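Stelta cable tray kit
Part no. 194

Replacement tray and lead set for two-arm benches running the Costance cable routine. Supplied with one open tray, one lead and 12 fixing screws. Spare gripper fingers are sold separately.
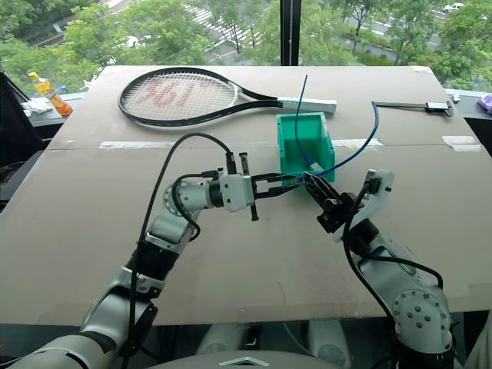
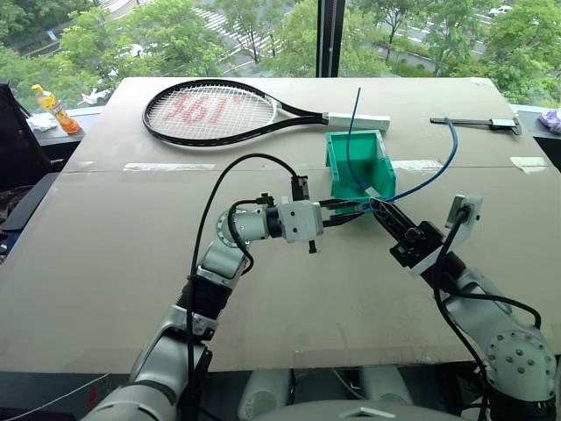
Check the gripper fingers every 300 cycles and change them in pairs. Set the tray between the two arms, as with the green one on the cardboard, and let the lead leave over its front lip towards the right gripper. Fix the cardboard seam with tape. Arm cables need enough slack to loop clear of the wrist — re-clip them if they drag on the bench.

Power down before changing fingers. Tighten the 4 wrist screws evenly, then run the homing routine once at low speed.

Fitting queries: Wiebke Tiedemann, Cumalwood parts desk.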